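Handheld gripper demos: policy grasps cans fine but misses bare metal bottles

Asked by Setareh Jalali, September 9, 2019

We trained a grasping policy on 600 demos recorded with a hand-held gripper, wrist fisheye only. On printed cans it does well. On shiny aluminum bottles it closes early, or stops short and hovers. Finger width comes from the markers on the fingers and those track fine. Is this a data problem or a camera problem? Only 19 of the demos have a bare metal object in them.

3 answers

Ghazal Nazari
Data, mostly. We had the same failure in the Clendach runs. Adding 145 demos with metal bottles, lamps moved between takes, fixed most of the early closing. The hovering took longer – that was a latency mismatch between recording and playback, so check yours before you collect more.

gristberg
lock your exposure. auto exposure ruined ours

Ansari
Agree with the first answer, but look at what the policy has to work with at the moment of grasp. Two things I would check:

1. Crop. If you cut the fisheye down to a center square, you may be losing the fingertips and most of the background.

2. Highlights. On brushed metal the bright spot sits on the shoulder, and the printed label lower down is the steadier cue. Grasp low, level with the label, in your demos.

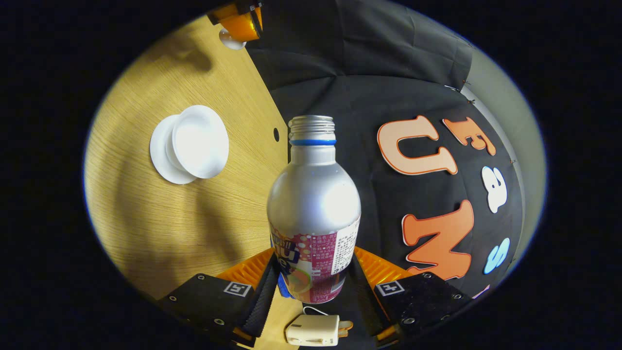
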